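Ticket: Right gripper pose jumps when both markers are in view
Project: Zamudio / tracking
Component: Ileo pose estimator
Opened: June 2, 2023
Priority: High
Status: Resolved, one follow-up open

Summary

When both hand-held grippers are visible in the head camera, the estimated pose of the right gripper sometimes flips for a few frames and then comes back. The left gripper is stable in the same recordings. The problem appears after the update to Ileo 2, and I could not reproduce it with the old version we used in February.

How to reproduce

Take any recording from the upstairs site where the two grippers are held in front of the body. Run the Ileo estimator with the default config and plot the rotation of the right cube. In my test recording of 3000 frames, 36 frames have a rotation error which is clearly not possible for a human hand. The position stays almost correct, only the rotation is wrong.

Expected: smooth rotation for both cubes.
Observed: the right cube turns suddenly and returns. The log gives no warning and the reprojection error stays under the limit.

First checks

I began with the simple things. The camera calibration file is the correct one, I compared the checksum with the copy on the Skendar server. The marker size in the config is the same as on the printed sheet. The time stamps are in order and no frames are missing. I also exchanged the left and right marker IDs in the config, to be sure it is not a mistake of naming. After this the tracker lost both cubes completely, so the IDs were right before, and I put them back.

Then I suspected the background. The upstairs site is not an easy place for a detector. There is a checkered tablecloth, a black curved railing and a strip of yellow and black tape on the floor, and all of these can give square corners or strong edges. I printed all rejected candidates for frame 1160, which is one of the bad ones.
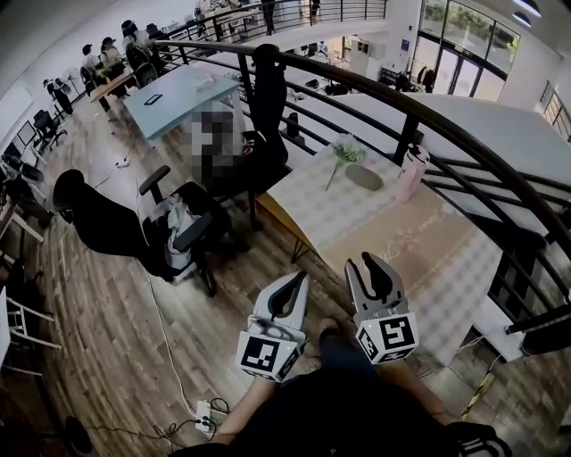
The list of candidates was long, as I feared, but every false one was rejected at the decoding step. None of them reached the pose solver. So the background costs us some computing time, but it does not produce the flip. I say this clearly because my first message in the channel blamed the tablecloth, and that was wrong.

Second checks

Next I looked at the solver. A flat square marker which faces the camera has two possible rotations that explain the corners nearly equally well. The right cube often turns one face straight to us, and then only this face is decoded. The left cube has the same risk in theory, but in this recording its angle is more oblique, so the two solutions are easy to separate.

The old version kept the solution nearest to the previous frame. The new version takes the one with the smaller reprojection error, and with a marker facing forward the difference can be less than the noise of the corners. I found this in the change list of Ileo, under "simplified pose selection". It is one line and easy to miss.

Cause

The selection step has no memory of the previous frame. When only one face is decoded and it is nearly parallel to the image plane, the solver can choose the wrong rotation.

Fix

I added the option keep_previous to the selection step and set it to true for both grippers. If the ratio of the two errors is close to one, the solver now takes the rotation nearest to the last accepted pose. If there is no last pose - for example at the start or after a long occlusion - it waits until a second face is decoded or the ratio becomes clear. The frames in between are marked as "uncertain" and not used by the planner.

Result on the same recording: the 36 bad frames are gone and the left gripper gives the same values as before. The Lavari replay tool accepts the new file without changes.

Still open

The "uncertain" flag is written to the log, but the Lavari viewer does not show it yet. Please do not close the ticket before this is done. Also, whoever has processed upstairs recordings with Ileo 2 should run them again with the new option. The raw video does not need to be touched, only the pose files.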